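Jan 2, 2020

The white table

Yesterday I cleaned the round table. It is the biggest thing in my apartment, and when I bought it my sister asked me if I was planning to open a restaurant. I live with one other person. But I had wanted a big round table since I was a child, because in my grandmother's house everybody sat on the floor around a small one, and there was always one cousin too many.

I bought it in July from a used furniture store in Saltham. The price was 55 dollars, and the man took off nothing, although I asked him two times. Delivery was 33 dollars more, so you can understand that I was a little bit angry on that day. The top is white and smooth. I like this very much in the morning, when the light comes in. I like it less in the evening, when I can see every ring of tea.

White is not an easy color. For the first weeks I wiped the table after each meal with a wet cloth and a drop of dish soap, and it was enough. Then I became lazy. Tea I can remove with baking soda and patience. For ink I needed rubbing alcohol, and I was afraid for the surface, so I tried it first on the underside. Kimchi juice I have to catch immediately, or it stays pink for several days.

The other problem is that a big table invites things. A small table refuses them. On mine there is always a place for one more letter, one more screwdriver, one more cup. Before I could clean it yesterday I had to carry away four cups, a bag of mandarins, and all the mail since the beginning of December.
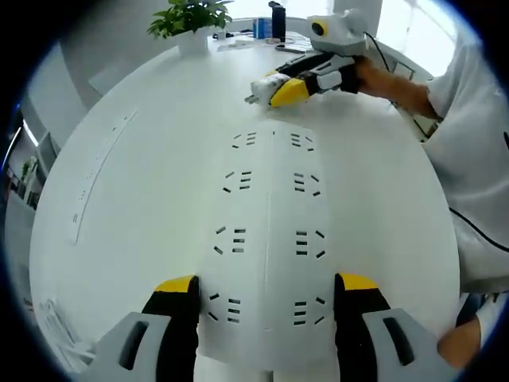
My friend Mal-soon Na has a rule for her own table, and I try to follow it now. Whatever is on the table must be something you are using in this hour. If you stop using it, it goes back to its place before you take out the next thing. She told me this on the phone while I was looking at a pile of receipts from Edport, where I was on a trip in the fall. I did not tell her about the receipts.

I think her rule is good for work and too strict for eating. When people come for dinner I want them to leave their glasses and orange peels and stay sitting until late. A round table is good for this. There is no head of the table, and everyone can reach the soup if the pot stands in the middle. Well, nearly everyone. My arms are short, and somebody has to pass me the bowl.

For this month I have two plans. I want to buy felt pads for the legs, as the neighbor below us has mentioned the noise (she was polite). And I want to find a cloth for the days with guests. The one I own is rectangular, for seven people at a long table, and on mine the corners hang down almost to the floor. If someone knows where to find a round one that is really big and does not have flowers on it, please write me.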